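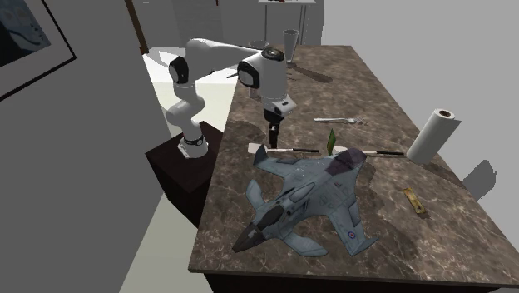
*Computer rendering. A white robot arm holds its gripper over a paintbrush on a marbled tabletop.*

# The Paper Behind the Parcel

**End-use certificates were designed for slow trade in large weapons. Small parts move under them now, and the form has barely changed.**

An end-use certificate is usually a single page. It names a buyer, a product and a purpose, and it carries a promise that the goods will not be passed on without permission. A government that wants to keep certain goods out of a war zone relies on that page more than on any ship, customs dog or satellite. The exporter attaches it to a license request, the licensing office checks it against its lists, and the goods leave.

The system works tolerably for artillery. A howitzer has a serial number, a weight that is hard to hide and a small set of possible owners. It works much less well for pressure sensors, bearings and small motors, which have ordinary civilian uses and are sold by the tray.

Erhan Işık spent most of his career reading these forms for a freight insurer and now advises shippers from a shared office in Sarıgül, a free trade zone of bonded warehouses. He keeps copies of the ones that went wrong. The folder holds 436 certificates.

"The forgeries are the minority," Işık says. "Most of these are real. A real company signed them, a real stamp is on them, and the statement was true on the day of signing."

The file he uses in training concerns a trading firm called Hirnix. In December it ordered 2,000 flow sensors from Plimodel, a manufacturer with a clean export record. The stated use was irrigation equipment. The quantity was plausible, the price was normal, and Hirnix had a warehouse lease and a tax number. The license was granted in 40 days. The sensors entered the zone, were repacked, and were sold to a second company, Aster, which did not appear on the form. Aster had no duty to file one of its own. Under the zone's rules, a sale between two tenants was a change of title and did not count as an export.

The trail ends at that sale. Işık does not claim to know where the sensors went. The same part can meter water in an orchard or fuel in a drone, and the invoice reads the same in both cases.

## Where the checks sit

Export control has two points at which a state can look. The first is before shipment, when the license is considered. The second is after delivery, when an official can visit the buyer and ask to see the goods. Pre-shipment review is cheap and is done at a desk. Post-delivery verification requires travel, the consent of the host country and someone who can tell one sensor from another.

Consent is the difficult part. A foreign inspector in a private warehouse is a question of sovereignty, and host governments treat it as one. Some allow visits only with notice. Notice gives the tenant time to produce the goods, or to produce paperwork showing that they were used up in manufacture. A sensor sealed inside a finished pump cannot be counted without breaking the pump.

Nevzat Karakaya, a former customs attorney who has drafted zone regulations, considers the visit overrated. He would put the duty on title. Each change of ownership inside the zone would generate a new end-use statement, filed with the zone authority and copied to the country that issued the license. The seller would remain liable until the copy was acknowledged.

"The goods sit on the same shelf while the owner changes," Karakaya says. "At present the shelf is regulated – the owner is not."

The objection from zone operators is cost. Tenants pay for speed, and a filing at every sale would slow the trade the zones were built to attract. There is a diplomatic objection as well. A rule that sends commercial records to a foreign capital looks, to the state hosting the zone, like enforcement of someone else's sanctions on its soil. Several drafts of Karakaya's text have been returned with the copying clause removed.

## Smaller remedies

Işık favors measures that need no treaty. Manufacturers can mark parts by batch, so that a recovered component leads to an invoice. Plimodel has begun to do so. Banks can compare the stated use with the buyer's other purchases; an irrigation firm that has never bought pipe deserves a telephone call.

Batch marks have a known limit. They are read after the part has been found, and the places where such parts are found are seldom safe to search. They do shorten the next inquiry by 2 steps, in Işık's estimate, by skipping the maker and the first buyer.

Karakaya's current draft keeps the filing duty and leaves the records with the zone authority, to be released on written request. The text is with the Sarıgül tenants' association for comment. Aster is a member, and Hirnix has let its lease lapse.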